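Lenier Simulation Group – Notebook, cell model 7
December, entry opened 9:40 a.m.
Entered by: Wing-yan Chuang
Reviewed by: Girish Prajapati

Subject: Gripper driven below table height during return to start pose

1. What was reported

During the overnight batch, run 162 of 408 stopped with a joint torque limit error. The log shows that the arm was returning to its start pose when the left finger met the table rim and kept pushing. The controller held the command for 4,000 simulation steps before the limit check ended the run. Under our rules the check should have acted at first contact. The batch script then marked the run as "complete," and the fault was found only when Benedito Fagundes compared the run lengths in the morning.

No hardware was involved. The entry is nevertheless filed as a safety matter, as the same return routine is scheduled for transfer to the Fernadar bench arm.

2. Findings

The start pose in the scene file was written for the earlier square table. When the round table was substituted, the tabletop height was updated in the planner but the start pose was not. The planner therefore treated the direct path back as clear. Mr. Fagundes replayed the run with the old table and the contact did not occur.

The limit check was found to be reading filtered torque. The filter window had been lengthened by Sheldon Kennedy in the previous release to suppress false stops – a change that was approved and recorded, but not tested against sustained contact. Mr. Kennedy has confirmed this reading of the history.

The random seed was ruled out. Three further seeds gave the same contact at the same joint angles.

3. Actions taken

The return routine now raises the wrist before any sideways motion. The limit check reads unfiltered torque whenever the arm is within reach of the table. The batch script no longer marks a run complete if any error is present in the log. Results from the overnight batch have been moved to the quarantine folder and are not to be used for training or for the Lekham report.

4. Open items

Tzu-hsuan Shek is to verify that the planner and the scene file draw the table height from a single source. Until this is done, no scene is to be edited by hand.

The transfer to the bench arm is on hold. Mr. Prajapati will release it in writing.

It remains unclear why the first 161 runs passed. The likely cause is object placement, which changes the side from which the arm returns, but this has not been shown.

5. Scene for the repeat runs

The objects are the white bowl, the glass tumbler and the pear, all set well inside the rim of the round table. The open gripper is over the tiled floor behind the table, holding nothing.

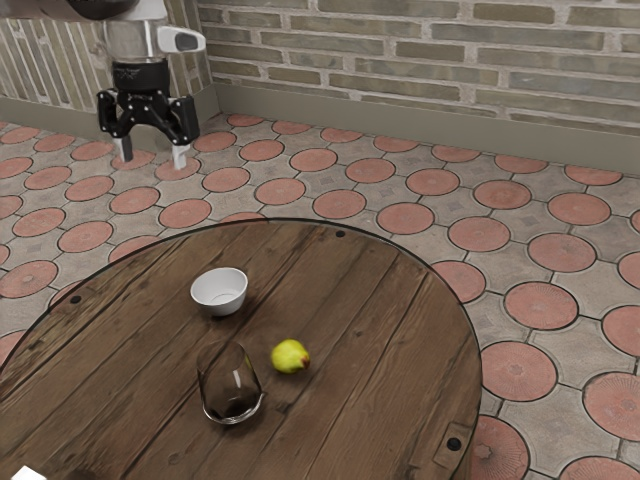

6. Repeat runs, entered 4:15 p.m.

Seven repeat runs were made with the corrected routine. No contact with the rim was logged. A separate run with the wrist lift disabled was stopped by the limit check at first contact, as required. The full batch will be repeated once Ms. Shek's item is closed.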